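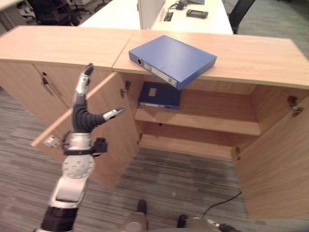

I love a good storage cabinet, and I love it most on the day everything comes out of it. If yours has been swallowing paper since April of who knows when, set aside one long morning and give it a proper reset! Start by opening up the section you want to tackle first and looking at what it's built to do. With a light wood cabinet like this one, with a closed door at the left and an open section at the right split by a shelf, you already have two zones to work with, upper and lower, before you buy a single organizer. And a flat top is your best friend today. I had one blue ring binder lying up there when I began (closed, spine label still on), and it became the master binder for the whole project. More on that in a minute.

What you need

A damp microfiber cloth and a dry one
A pencil and a tape measure
Sticky notes in two colors
Binder labels, or plain paper cut to fit the label pockets
One box for recycling, one for shredding
A screwdriver, in case a handle is wobbly

Step 1. Empty one section only

Please don't empty the whole cabinet at once. I did that the first time and ended up eating lunch standing up, with paper on every chair in the room. Do one section, finish it, then open the next door. Put everything in stacks on the floor or a table and keep the cabinet top clear for the things you are handling right now.

Step 2. Clean it while you can reach

Wipe from the top down: the underside of the cabinet top, the side walls, the shelf, then the floor of the cabinet. Go with the grain and wring the cloth out hard. Dry everything straight away with the second cloth. Run a finger along the back edge of the shelf too, where the dust packs in (mine came off in a little gray rope, weirdly satisfying).

While you're down there, check the handles. If one turns in your fingers, tighten it from inside the door. Open and close each door slowly and listen for scraping. If a door has a lock, find the key now and tape a note to it saying which door it fits.

Step 3. Measure before you plan

Write down the inside width, the depth and the height above and below the shelf. A standard letter-size binder needs a bit more height than you'd guess, and you want finger room above it so you can tip it out. My friend Estíbaliz Echevarría skipped this part and had to lay a full row of binders on their sides, which looked lovely and was a complete pain to use.

If your shelf sits on pegs, this is the moment to move it. Take the shelf out empty, move all the pegs, and check it with a level before you load it back up.

Step 4. Sort by how often you reach for it

This was the breakthrough for me! I used to sort by subject, and it made sense on paper, but the warranty folders had the best spot and the bills were behind them. Now it goes like this:

Upper compartment: anything you open every month
Lower compartment: heavy things, spare paper, boxes
Behind the closed doors: archives and whatever you'd like visitors not to see

Use one color of sticky note for "keep here" and the other for "goes elsewhere." If you've gone 8 minutes without deciding on a stack, put it at the back of the line and move along.

Step 5. Make a master binder

Pick one binder and let it be the map. Mine has a page per compartment, listing what lives there, and a pocket at the front for papers that haven't been filed yet. Write the spine label in big dark letters. Nima Nazari gave me the tip of using pencil on the inside pages, and it's so good, you will move things around in the first few weeks and crossing out gets ugly fast.

Step 6. Load it back in

Binders go in spine out, finger holes at the bottom, so you can hook one and pull without dragging its neighbors along. Leave a gap the width of one binder on every shelf. It feels wasteful. Leave it anyway, you'll fill it by fall!

Heavy things go in low and toward the sides of the shelf, close to the supports. If a long shelf starts to bow, take some weight off the middle.

Once the first section is back together, have a snack, shake out your cloths and start on the next door.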